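Singers wanted for our second EP

Hello! I'm Bernd Heitmann, I play keys and write most of the songs in Zosum, and we're after two backing singers for a five-track EP called Cervantes. We record in April at Cedik, a little studio in Jamomville with a very good piano and a very bad kettle.

You don't need to read music. I do need you to hold a harmony while I sing something else in your ear – altos especially, please get in touch!
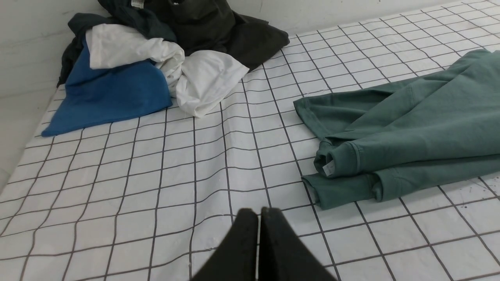
The gridded white tabletop, with clothes piled up by the wall.

We'd rehearse from 7pm, 4 evenings in all, then spend two days recording. There's a flat fee for the sessions plus your travel, and your name goes on the sleeve. If we all get on there may be live dates in the summer, but I can't promise those yet.

To apply, send me a recording of you singing anything you like (a phone is fine, and no backing track please) and a line or two about what you've been listening to. Over 18s only, I'm afraid. I'll reply to everyone by the end of the month.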